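4. How people sort the things on their desks

4.1 Background to the desk study

We came to the question of desk order by way of paper. Our earlier work with the town archive at Darmont had shown that clerks who kept their own filing habits for many years could find a letter faster than any index could, and it seemed natural to wonder whether the same was true of smaller and humbler things – pens, clips, stamps, the spare key to the supply closet. Most of the writing on office order deals with documents, and we owe a great deal to it, but documents have names and dates on them and a rubber band does not. A person who puts away a rubber band has to decide, quite freely, where rubber bands live.

It is this small decision that we wanted to learn more about. When Prapai Nuchit first proposed the study, she described it as an inquiry into "where people think the little things go," and although we tried several grander wordings afterward, none of them served us better. We sent a diary booklet to 80 office workers and asked them to write down, for two weeks, each time they put something away at their desk and each time they had to hunt for something they had put away before.
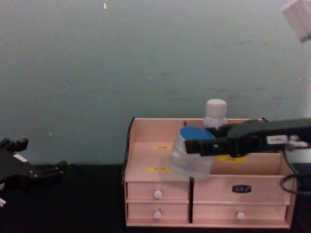 The booklets that came back were a pleasure to read, and we would like to thank the people who filled them in with such patience. They gave us 700 entries in all. Many were only a few words long, but a good number ran on for half a page, and some people added little maps of their desks in the margins, which we had not asked for and were very glad to have.

4.2 Three habits of placing

Reading through the entries together, we found ourselves returning to three habits. We offer them as loose descriptions, and a single writer could easily move among them in the course of one afternoon.

(a) Placing by kind. The writer keeps like with like, and the group usually has a name: "writing things," "mailing things," "fasteners." People who worked this way tended to speak of their compartments as though they were rooms in a house, and were a little troubled by anything that belonged in two rooms at once. Scissors caused more worry than any other item.

(b) Placing by reach. The writer keeps close whatever was used last or is used most, and lets the rest drift to the back. Drawers fare poorly under this habit. Several entries mention a lower drawer that had not been opened since the previous March, and one mentions, rather fondly, finding a bus pass in it.

(c) Placing by promise. This was the habit we had not expected. The writer puts a thing where it will serve as a reminder – a stamp laid on top of the clips, so that a letter will be mailed before the day is over. The thing is out of place on purpose, and a tidy coworker can do real harm by putting it back.
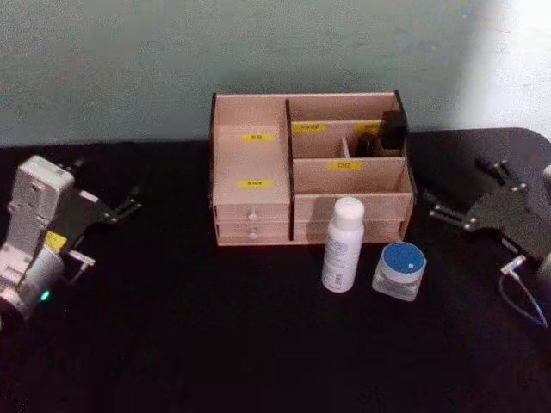

4.3 Labels and their uses

We had supposed that labels would matter mostly to people who share a desk. Asanka Bandara, who read the booklets separately from the rest of us, noticed that labels came up just as warmly among people who sat alone. Their writers seemed to treat a label as a note from an earlier and better rested self. One wrote that she no longer read hers at all, but would be lost if it were taken down.

Labels also aged. A compartment marked for stamps came to hold batteries, and the old label stayed where it was, and everyone who used the desk knew that "stamps" meant batteries. A newcomer did not know, of course, and the entries by people in their first weeks at a job are full of such small puzzles.
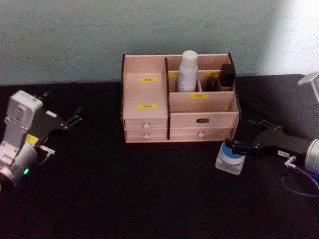
Bomik Group for the Study of Everyday Work

It would be unwise to lean too hard on diaries. People forget to write, and they are most likely to forget on busy days, when the desk is at its most unruly. We also suspect that keeping the booklet made some desks neater than they would have been. In the second week the entries about hunting for lost things grew shorter and more cheerful, and we cannot say how much of that was the season, the booklet, or plain tiredness with writing. We return to this point in Section 5, where the diaries are set beside our interviews. 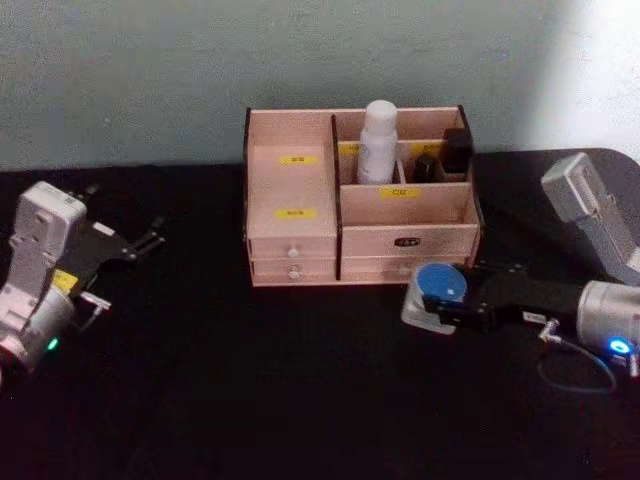 Figure 2. Wooden desktop organizer with two small yellow labels on the left section.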